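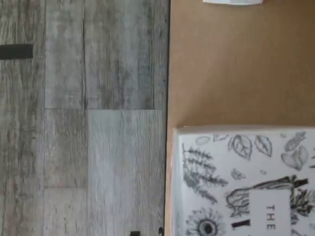
Cardboard, grey floor, the botanical one. My view for most of this morning.

Ok people keep asking what it's like since the arm came in at Flinell so a thread. Typing this on break so excuse the state of it

Background: shelf restocking at the Dendorberg site, I've been here 9 years. Used to be all hands. Reach, pull forward, face up, next bay. 194 facings on my section and my shoulder knew every one of them

Arm started in January. We got 2 days of training from Tavares (they did the install) and a laminated sheet. The sheet is already out of date 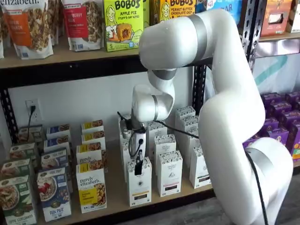
In among the tall white boxes with the leafy print. Granola and Bobo's up top.

What's changed: the lower shelf. I barely kneel now. Can't tell you what that's worth at my age, knees have stopped clicking on the stairs

What else has changed: I wait. A lot. You learn to stand where it isn't going to swing and you learn not to tidy a box while it's thinking. Hard habit to break, my hands just go

Also the job title. We're "cell attendants" now. Same money. Union rep at Urnard got theirs regraded after teh same kit went in so we've asked. Reply due 09/09/2021, will post what they say

Slim cartons are the fiddly ones. Stand them too tight and there's no room for the fingers, too far apart and they lean. So somebody still has to set the gaps by eye — that somebody is me. It's not on the sheet 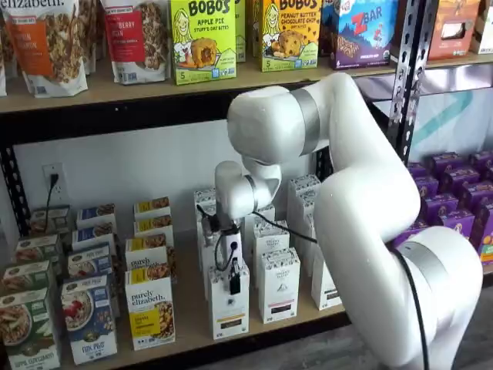 Same bay. Apple cinnamon, the blue ones, white and yellow, then the cartons, purple lot on the far side.

Do I miss the old way? Bits of it. We used to work a bay in pairs and chat all shift. Now it's one of us per arm and you end up shouting across the aisle

21 of us on the floor before, still 21 now. They've said in writing no cuts. Folk are still nervous and I dont blame them

If yours is getting one — ask who writes the instructions and whether you're allowed to change them. Ask about the grade before it's switched on, we left it too late

Right, breaks over. Will answer replies tonight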